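Bestoment everyday dinnerware, mixed set, $81

Got this in February, have used it daily since. Quick notes before I forget them. Cream plates, blue bowl, little white bowls. Stacks fine on our round table — rings on the plates and all.
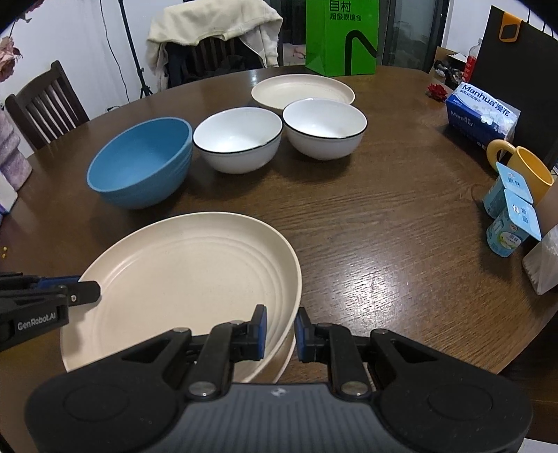

Plates

Like them alot. The raised rim keeps sauce where it belongs. They aren't all one size or quite one shade, the bigger is a warmer beige. Tiny specks in the glaze, fine by me. Rings hold on to egg yolk, so soak 15 minutes. One chip so far, my fault.

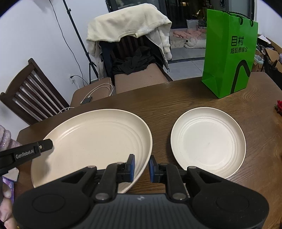
A comment under my first post said the rings dull knives. Not seeing it, but I don't cut steak on them much.

Bowls

Big blue one is the star. Salad, noodles, popcorn. Matte outside, good grip with soapy hands. White ones with the black rim are small — rice or dip, not soup. Would of liked them deeper.

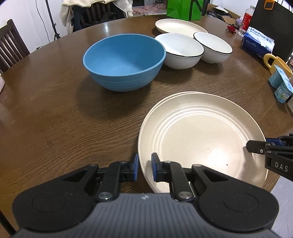 Stidura is the better buy, according to one reader in Florstead, who paid 141 for hers and has had no chips in 2 years. Maybe. The Fröhlich bowls I had before were heavier and took up the whole shelf.

Four stars. Would buy the plates again, and a second blue bowl if they sold it single. 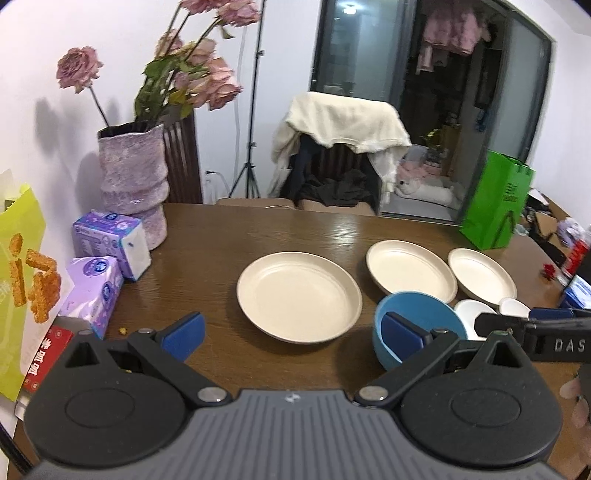 Plates and bowls on the dining table, dried roses to the left.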